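NEWS > Standards and Safety > Robotics
Shares: 155 Comments: 4

Groltodix publishes the Cillmont Code, a set of house rules for robots that open drawers

IDDEN, January - Groltodix, the Idden testing firm, today publishes the first full edition of the Cillmont Code, a guide to good practice for anyone who asks a robot to open, close or rummage in ordinary household furniture. It runs to 24 pages, four of which concern handles. An earlier draft had nine on handles, and several readers asked for their afternoon back.

The Code covers work on domestic storage: drawers, cupboards, lidded boxes and the sort of small cabinet most people inherit and then apologise for. It sets out how a trial should be prepared, what should be written down, when a person should press stop, and what may later be claimed about the result in a brochure. The last section is the shortest and took the longest to agree.

"There are plenty of rules about what happens when a large machine meets a person," said a spokesperson for Groltodix. "There was rather less on what happens when a small machine meets a chest of drawers. We had a great many opinions in the building, and it seemed safer to write them down."

Before drafting began, Groltodix went back through 745 of its own trial records. Of those, 155 could not be repeated from the notes alone. The commonest fault was a missing starting position for the drawer. The second commonest was the word "normal", used of lighting, grip force, furniture and, once, lunch. All 155 have been withdrawn from the firm's published results, and the Code opens with a page on how they came to be there.

What the Code asks for

Record the starting state. A drawer is shut, fully open or partway open, and if it is partway open the gap is measured from the cabinet body to the back of the drawer front. "Ajar" has been retired.

Use furniture with a past. At least one item in every test set should show real wear, with chips, scratches or a runner that sticks. New flat-pack may be used as well, provided the report says so in the same size of type as the success rate.

Declare alterations. A replacement handle, a strip of tape, a felt pad or a dab of wax on the runners must be listed before the first attempt. Anything added after the first attempt starts a new test set. The working group regrets the paperwork this will cause and has done nothing to reduce it.

Leave the neighbours in. Homes have lamps, plants and curtains, and robots have elbows. Where an object stands close to the furniture, its position is noted, and contact with it counts as an event whether or not the drawer opened. Leaves count. This was put to a vote.

Set the pull limit beforehand. Each trial needs a maximum pulling force and a maximum time, both fixed before the arm moves. A drawer that will not budge is reported as a drawer that will not budge. Adding a little more force to see what happens is a separate experiment and needs its own form.

Keep a hand on the stop. One person watches the arm and has no other task. The draft said "no other significant task", and within a week this had been read as permitting email.

Keep both views. Where a system has a head camera and a wrist camera, images from both are kept with the record, including those from attempts that went badly. The wrist camera is often the only witness to where the fingers were, and the head camera is often the only one to know where anything else was.

Count the failures. A report that gives the number of successful openings must give the number of attempts on the same line. Groltodix was surprised to find this needed a rule and then found it in three of its own leaflets.

How records are checked

Record-keeping under the Code is handled by Hajji, the firm's logging software, which is free to teaching labs and £499 a year to everyone else. Hajji will refuse to close a trial until every field is filled in. It also refuses the entries "n/a", "see above" and "as usual". Users at the Cillmont workshop, where the rules were first tried out and from which they take their name, have described it as thorough, among other things.

Labs are free to use any other software, or indeed a pencil. The Code asks only that a stranger could set up the same trial from the record without ringing anyone.

To carry the Cillmont mark, a lab submits records of 100 consecutive attempts on worn furniture. Consecutive means consecutive - there is a footnote, and the footnote has a footnote. The mark lasts a year and may be shown on reports, though it may not be stuck to the robot, where it has been found to impress visitors out of all proportion.

The work at hand: drawer, handle and gripper

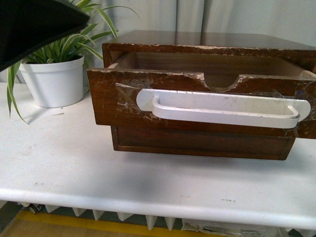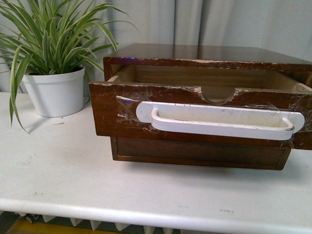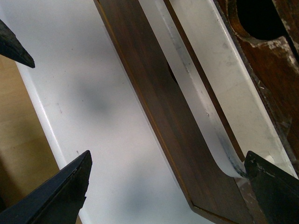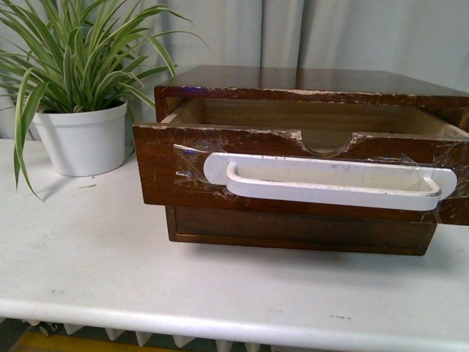 What the Code leaves out

This edition says nothing about what is in the drawer. Cutlery, medicines and the tangle of old charging leads each raise questions of their own, and a supplement on contents is in preparation. Nor does it deal with robots working around children or pets. Labs planning such trials should look to the safety rules that already apply to them and should on no account treat a guide to drawers as a substitute.

Sliding doors were dropped at a late stage after a disagreement over whether a sliding door is a sort of drawer. Both sides have been invited to put their case in writing, at no more than one page each.

Availability

The Cillmont Code is free to download from the Groltodix website, together with a blank trial record and a checklist for the person holding the stop. Printed copies can be collected from the firm's front desk in Idden between 10am and 4pm. Comments on the first edition are welcome until the end of June and should quote the paragraph number.

Notes to editors

Groltodix tests robot arms and grippers for use in homes and small workplaces. It is based in Idden and runs a second workshop at Cillmont. Hajji is written with a capital H and one capital only.

4 comments | 155 shares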